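Shared Desks and Study Habits at Ustau Hall
Lizelle Maluleke, 10 March 2026

The study asked 60 residents how they used the shared desks in August.
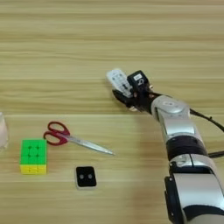
Respondents preferred short sessions – 30 minutes or less – and most worked alone.

Noise was the main complaint, followed by poor lighting.

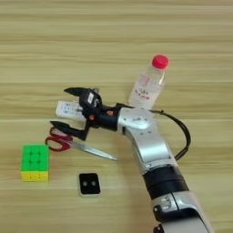 A booking rota is therefore recommended for the evening.

Filed under: Student Projects, Housing

Comments
Lorenz Imhof: Was the top floor included?
L. Maluleke: Yes, all 3 floors.

Contact | © Ustau Hall | Back to top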